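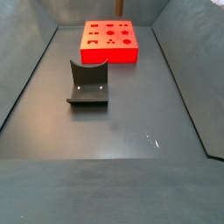
形状はめ込み作業の自動化、Tutauが来年度の機材計画を見直し　アームの追加は3台で据え置き

最終更新：2025年7月26日

組み立て工程の自動化を進めるTutauは、来年度に予定しているロボット機材の購入計画を見直し、アームの追加台数を当初案どおり3台に据え置いたうえで、治具と消耗品の予算を増やす方針を固めた。総額は1,026万円で、6月に示された素案から変わらない。内訳のうち、治具、予備の指先部品、発泡材の作業台材料などに充てる分が258万円となり、素案の段階では機材本体の費用に含まれていた項目が独立した費目として立てられた。

見直しのきっかけは、形の異なる穴に部品を差し込む作業の試験だった。赤い発泡材の板に、星形や円形、アーチ形などのくぼみを設け、アームが部品をつかんで板の上まで運び、穴に合わせて下ろす。担当の班は条件を変えながら約500回の試行を行い、部品ごとの所要時間と、途中で人が手を入れた回数を記録した。その結果、作業が止まる原因の多くはアームの性能よりも、板の位置ずれや部品を置く台の傾きにあると班は判断した。

素案では、可搬重量の大きい上位機種への切り替えも候補に挙がっていた。しかし、扱う部品が小さく軽いことから、現行と同じクラスの機種で足りると結論づけた。機種をそろえれば、制御用のソフトウエアや操作手順の教育をそのまま引き継げる利点もある。見積もりはPrakgateとPareroの2社から取っており、保守契約の年数と、故障時に代替機が届くまでの日数を比べて決める。

治具については、外注と内製を併用する。部品を立てて保持する台や受け具は形状の変更が多く、外注では修正のたびに納期が延びていた。来年度は寸法が固まったものだけを外部に発注し、試作段階のものは社内で作る。内製に使う樹脂材料の費用も治具の費目に含めた。

作業区画の仕切りと床板は、今ある設計を引き継ぐ。灰色に統一した塗装は残し、傷の増えた床板は年度内に順次張り替える。塗料と板材はまとめて購入し、増設する区画にも同じものを使う。 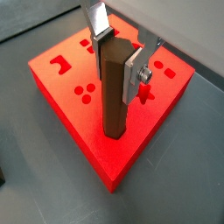 Bronisława Walczakは、アームの台数を増やす話ばかりが先に進むことを心配していたといい、指先の部品や治具が足りなければ新しい機械を入れても待ち時間が増えるだけだと話した。予備品を独立した費目にしたことで、年度の途中で本体の予算を削って補う必要がなくなるとみている。

一方、Neema Rotichは据え置きに慎重な見方を示した。「3台では、1台が点検に入ると試験の予定がすぐに詰まる。保守の日程を先に押さえておかないと、計画どおりには回らない」と述べ、契約時に点検時期を分散させるよう求めた。

Tutauはこの意見を受け、3台の納入時期をずらす案を検討している。最初の1台を年度初めに入れ、残る2台は区画の工事が終わってから受け入れる。納入を分ければ輸送と設置の費用は増えるが、設置場所が空くまで機材を倉庫に置く必要はなくなる。増える分は予備費から出す。

設置に伴う電源工事はSeokに依頼する予定で、現地調査の後に正式な見積もりを受け取る。調査では、既存の分電盤から必要な容量を取れるかどうかを確かめる。盤の増設が必要になった場合は、工事費を別枠で申請する。

購入先の決定後、仕様書と受け入れ検査の項目を確定する。検査には、同じ板と部品を使ったはめ込み作業を加え、現行機と同じ条件で記録を取る。

お問い合わせ｜Copyright © Tutau All rights reserved.｜ページの先頭へ戻る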